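Skusico Home Forum > Laundry and Textiles > Dye bleed on cotton sheets, cold wash vs. vinegar

quillback
Posted 24 Dec 2018

Printed cotton sheet set, sold under the Brarnen name, dark ground with a white pattern. Third wash and the white parts have gone slightly gray-blue. Washed at 30 C with regular powder, no softener, full drum. Hard water here. I have a second set still in the package and would like to treat it before first use. My mother says a cup of vinegar in the rinse sets the dye. Is there any basis for that?

tarn_lw
No. Vinegar has no fixing effect on cotton prints. Acid is used with acid dyes, and those go on wool, silk and nylon. Cotton is normally reactive, direct or vat dyed, or pigment printed. With reactive dye, what you see in the wash water is the part that never bonded to the fiber. It has to be rinsed out. Nothing you pour in a home machine will bond it afterward.

hobnail
Disagree in part. I have used vinegar on every dark cotton item for years and I get less color in the second rinse than in the first.

tarn_lw
You would get less color in the second rinse with plain water too. The loose dye is leaving. Run two matching pieces, one with vinegar and one without, and compare.

hobnail
Fair, I never ran a control. I still think it helps with hard water, though. It takes down the mineral film, and the film is what makes whites look gray.

quillback
So the gray could be film and not dye?

Seo-ah Byun
Could be both. Test it. Dampen a white cotton rag, lay it over a dark part of the sheet, press with a warm iron for a few seconds. If color comes up on the rag, you have loose dye. If the rag stays clean, look at water hardness and detergent dose. Full drum at 30 with powder in hard water is a classic way to get redeposit. Powder does not always dissolve completely at that temperature. Use liquid or go up a step.

Do the same test on anything you keep on the bed with the sheet. Throws and scarves in strong greens and blues are worse than sheets in my experience, and people blame the sheet.
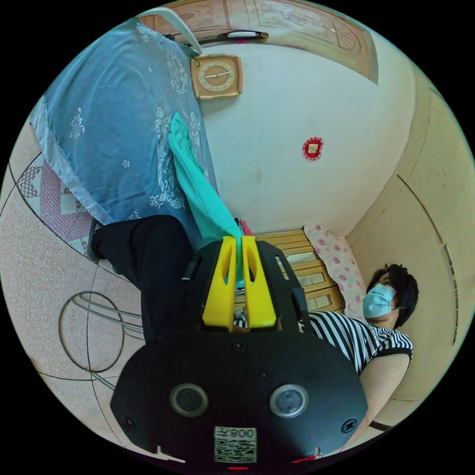
For the unopened set, wash it alone, half load, warm, with liquid detergent and an extra rinse. Take it out as soon as the cycle ends. Most of the staining I see on printed cotton comes from a damp load sitting folded in the drum for hours, where the dark parts touch the light ones.

quillback
Did the rag test. Faint blue on the rag, so there is loose dye. The load did sit overnight at least once.

mop_and_pail
Color catcher sheets. One per load. Done.

tarn_lw
They pick up some direct and reactive dye from the water. They will not help where wet fabric lies against wet fabric. Also, they have a limit. I had one come out nearly black and the load still stained.

Lesia Stetsiuk
I did fabric finishing at the Didenko mill until it closed. Two points.

First, there are real fixatives for cotton. They are cationic products, sold in small bottles to home dyers. They work on direct dyes and on leftover reactive dye, but they can shift the shade slightly and they hold down whatever is on the cloth at the time. If the white has already picked up blue, fixing will keep it there. Clean first, then fix.

Second, to clean the set you have now: long soak in hot water with detergent, if the care label allows the temperature. Change the water when it colors. Expect to change it more than once. No chlorine bleach on the print.

hobnail
Would oxygen bleach be all right?

Lesia Stetsiuk
Usually, on reactive and vat dyes. Try it on a hem first. Some reactive blues do fade with it.

mop_and_pail
Or return them. Three washes is nothing. I sent a set back to Jastico for the same fault and got store credit.

quillback
Label says 40 max, so a hot soak is out for this set. I will soak at 40 and change the water more often. Switched to liquid today. Second set goes in alone in March when the guest room is done.

tarn_lw
40 will work, just slower. Keep the fabric moving during the soak and don't leave it bunched up.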